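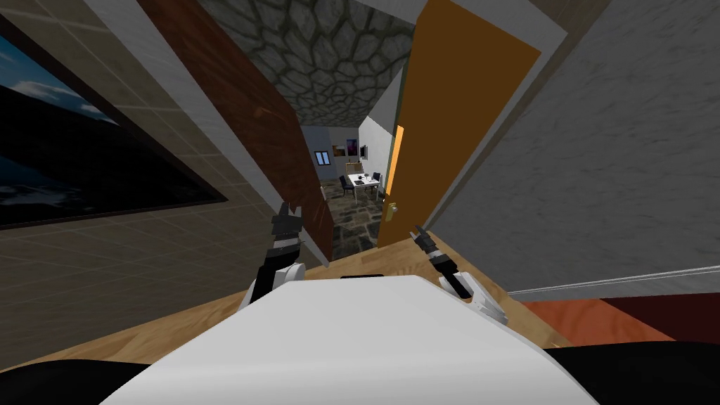
Rapport d'avancement intermédiaire : téléopération du robot à deux bras, tâche « porte »

Projets > Brindus > Démonstrations > Rapports au financeur
Rechercher dans les rapports OK Recherche avancée

Destinataire : fonds Wodidora, suivi des projets
Rédaction : Tae-yang Gil
Période couverte : jusqu'à la fin décembre

1. Où nous en sommes

La demande initiale promettait qu'un opérateur sans formation en robotique pourrait « montrer » l'ouverture d'une porte au robot simulé, et qu'un modèle apprendrait ensuite à la refaire seul. La première moitié de la promesse est à peu près tenue. Pour la seconde, je n'ai pas de quoi me prononcer, et je préfère l'écrire maintenant que dans le rapport final.

Nous avons enregistré près de 200 démonstrations dans l'environnement Ostari. Tout est simulé : le robot, les pièces, les portes, les meubles. Le robot physique n'a pas été sollicité pendant la période, malgré ce que laissait entendre le calendrier annexé à la convention. Le total des démonstrations figure dans vos indicateurs, mais je vous déconseille d'en tirer grand-chose. Il mélange des essais propres, des essais sauvés par une correction de dernière seconde et des essais où la porte bouge sans que la pince ait vraiment tenu la poignée. Le simulateur marque tout cela « réussi » dès que l'angle d'ouverture demandé est atteint.

2. La collecte

L'opérateur pilote les deux bras avec des manettes et dispose de plusieurs vues, l'une depuis le haut du robot, les autres au plus près des pinces. La vue d'ensemble sert à l'approche. Elle donne une bonne idée du passage, de la position des bras, de la hauteur de la poignée. Elle ne dit presque rien de la distance qui reste entre les doigts et ce qu'on veut saisir, et c'est là que se perdent les essais.

La société Aydoğan, qui assure la collecte, a mis trois opérateurs sur le projet. Leurs façons de faire diffèrent beaucoup. Le premier avance droit sur la poignée et corrige au contact. Le deuxième s'arrête devant, ouvre grand la pince, regarde, puis referme très lentement. Le troisième change de stratégie d'une séance à l'autre. Le cahier des charges ne disait rien sur ce point ; on y lisait seulement « gestes naturels ». Un modèle entraîné sur le tout risque d'apprendre une moyenne dont aucun opérateur ne voudrait.
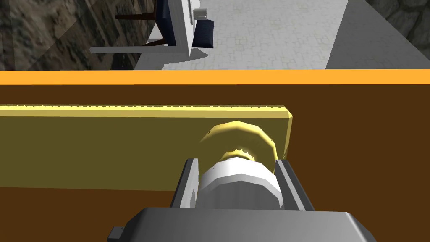
J'ai donc revu moi-même 21 enregistrements, tirés au sort parmi ceux que le simulateur classe comme réussis. La question était simple : est-ce que les doigts serrent la poignée au moment où la porte part ? La réponse l'est moins. Dans une bonne partie des cas, on voit une prise franche, puis une traction, et il n'y a rien à redire. Dans d'autres, un seul doigt touche et la poignée est poussée de côté. Il reste enfin des séquences où je ne sais pas trancher à l'œil, parce que les efforts de contact n'ont pas été enregistrés avec les images. Ils étaient pourtant prévus. Aydoğan indique que l'option était désactivée dans la configuration livrée ; nous n'avons pas retrouvé qui l'avait désactivée, et je ne crois pas utile d'y passer plus de temps.

Je ne transforme pas cette relecture en pourcentage. L'échantillon est petit, je suis seul à l'avoir relu, et un chiffre finirait dans une présentation.

3. Ce que disent les opérateurs

Nous leur avons demandé d'annoter leurs propres essais. Ils se plaignent surtout de l'orientation des vues rapprochées : quand le poignet pivote, toute la pièce bascule avec lui, et « reculer » à la manette ne correspond plus à ce que l'on voit reculer. On s'y fait, disent-ils. Je note quand même que les arrêts en cours d'essai tombent le plus souvent après une rotation du poignet.

L'autre plainte porte sur l'inutilité du second bras. Pour une porte qui s'ouvre d'une main, il reste en l'air et gêne parfois. La convention exige des démonstrations « bimanuelles ». Elles le sont au sens où deux bras sont enregistrés. Si Wodidora attend davantage, il faut changer de tâche, par exemple retenir la porte d'un côté pendant le passage, ce qui suppose aussi de faire avancer la base mobile. Les opérateurs ne l'ont pas encore pilotée.
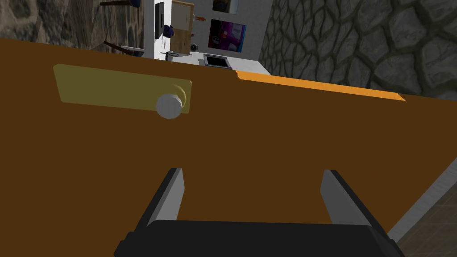 Sur l'apprentissage lui-même, deux entraînements ont été lancés. Le premier a servi à vérifier la chaîne de traitement et ne prouve rien. Le second produit une approche convaincante de la poignée, dans les pièces déjà vues pendant la collecte. Quand on change le décor, le bras part souvent dans la bonne direction puis hésite. L'équipe y voit un début de généralisation. J'y vois plutôt un modèle qui a retenu une hauteur et un côté – je peux me tromper, et l'essai qui nous départagerait (même pièce, poignée déplacée) n'a pas été fait.

4. Dépenses et retard

La part du budget réservée à la collecte est presque consommée. La part réservée à l'évaluation ne l'est pas, pour la mauvaise raison que l'évaluation n'a pas commencé. Je demande l'autorisation de reporter un reliquat de la ligne « déplacements » sur le recalcul des contacts. Les trajectoires étant conservées, on peut les rejouer dans Ostari avec l'enregistrement des efforts activé. Rien ne garantit que la relecture redonne exactement les mêmes contacts, et il faudra le vérifier sur quelques essais avant de tout relancer.

5. Pour la période suivante

– Rejouer les trajectoires et écarter les essais sans prise réelle.
– Écrire une consigne commune d'approche, une page au plus, avec Aydoğan.
– Faire l'essai de la poignée déplacée avant tout nouvel entraînement.
– Suspendre la collecte d'ici là.

Ce dernier point fera baisser l'indicateur de volume au prochain relevé. Je souhaite que Wodidora l'accepte par écrit avant la réunion de suivi.

Contact | Mentions légales | © Projet Brindus | Haut de page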